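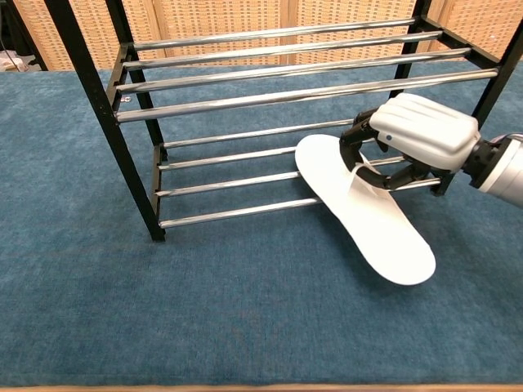
White slipper, black two-tier shoe rack.

Drivers and helpers wanted, Goltcombe Winter Autotest, January

We're short of people again. Small club, old saloons mostly, a few kit cars. Need 15 more entries and marshals for both ends of the Zaltgate course.

Drivers: any road-legal car, 16 and over, club card needed. Entry £29, pay on the day if you must. No trailers in the top yard please, turn left at the Bondau tyre place and park there.

Marshals: no experience needed, we'll show you the flags. Warm coat, proper boots. Lunch and tea laid on, fuel money if your coming from the Lu side.

Also after someone with a welder for the 190 saloon, sills mainly, bit of floor. Paid.

Names in by October 24, 2020. Use the form on the club page or leave a note at the clubhouse. First come frist served.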